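Clalberg Play Kitchen Set – README

Toy food, cloth and counter images, first release. Work in progress, some sections thin. Read the known issues before you train anything on this.

What's in it

Pictures of play food and a cleaning cloth on and near a small counter. 2,311 images total. 154 short sessions. Each session is one layout of the things, then they get moved. All indoors.

Put together by the Clalberg project at Asteck. Label scheme borrowed from our older Flodedov pantry set, trimmed down a lot. If you used Flodedov before, the folder names will look familiar but the label ids are NOT the same. Don't mix the label files.

Folder layout

images/ – all pictures, one subfolder per session
labels/ – one text file per picture, same name as the picture
splits/ – train, val and test lists
notes/ – session notes, plain text, uneven quality
objects.csv – the item list with label ids and short names

Session folders are numbered from 001. Numbers inside a session are not always continuous, blurred pictures were pulled out and we didn't renumber.

The things

Banana – toy, plastic, yellow. Color shifts quite a bit with the light, from lemon to something near lime. Same label either way. Label id 1.

Corn – toy corn cob, yellow. Label id 2. Gets confused with the banana at small sizes, see below.

Cloth – green, soft, no fixed shape. Label id 3. One label for the whole cloth even if a fold splits it in two.

Bin – shallow, lined with cardboard. Label id 4.

Counter and other surfaces are background, not labelled. Same for the wood-pattern parts behind the things. Small dark objects that turn up around the cloth or on the border of the counter are background too unless they are in objects.csv, and right now none are.

Sample pictures 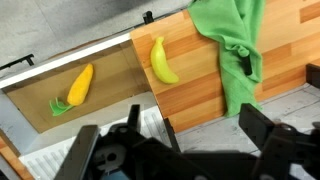

Toy banana and green cloth in both.

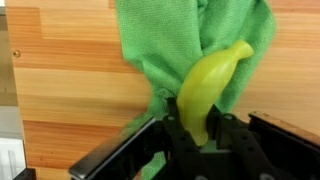
Labels

Outlines, not boxes. Drawn by hand, then checked a second time by somebody else. Rules we used:

- Outline only what shows. Don't guess the hidden part.
- Stem of the banana is part of the banana.
- Cloth folds: follow the outer edge, ignore creases inside.
- If the cloth runs out of the picture, outline stops at the border.
- Corn cob partly under something still gets label 2 if you can tell it's corn. If you can't, skip it.
- Anything lying in the bin keeps its own label. The bin outline goes round it.
- Highlights on the plastic are part of the object. Early files had holes in the banana where the shine was, these should all be fixed now.

Each label file has one line per outline: label id, then the points, then a flag. Flag is 0 for clear, 1 for partly hidden, 2 for unsure. We'd drop the 2s for training but keep them for looking at.

Splits

Split by session, so no layout shows up on both sides. Test list was picked first and left alone after that. Val is small. If you need a bigger one take whole sessions out of train, please don't shuffle single pictures, neighbors in a session look nearly the same and your scores will come out too good.

Sessions

A session starts with the things laid out by hand. Loose rules: banana and corn not always side by side, cloth shaken out and dropped instead of folded. Notes say which side the bin was on where we remembered to write it down. Most of the pictures were taken in September, a few sessions were added later to get more of the corn.

Known issues

Yellow on yellow. Banana and corn are close in color and the first model we tried mixed them up when only an end was showing. More corn would help.

Cloth edges are sloppy in the early sessions. Up to 1,000 pictures may have outlines a few pixels off along the folds. Fixing these slowly.

Green cast. With the cloth close behind it the banana can look greener than it is. Not a label error, leave it.

Bin lining reads as its own object to some detectors. Cardboard inside the bin counts as bin.

Only one kitchen corner. Don't expect this to carry over to real food or a different counter without more data. We haven't tested on real fruit at all.

Notes files use "towel", "cloth" and "rag" for the same green thing. Will clean up some day. The label is cloth everywhere.

Uses

Fine for: segmentation of soft and hard things together, toy food detection, tidying tasks where something has to be told apart from the cloth it's lying near.

Not so good for: counting, reading sizes, anything with depth. There's no scale reference in teh pictures.

Changes

0.3 – ids in objects.csv fixed, 2 and 3 were swapped
0.2 – splits redone by session
0.1 – first upload, labels only half checked

If you downloaded 0.2 get objects.csv again, everything else is the same files.

Thanks

Outline tool is the Šimek one, with our own export script on top. Script is in the Flodedov repo, not here. It expects the old ids so edit the table at the top befor running it.

Problems with a label: open an issue with the session number and picture name. Screenshots help. Please don't send whole folders back.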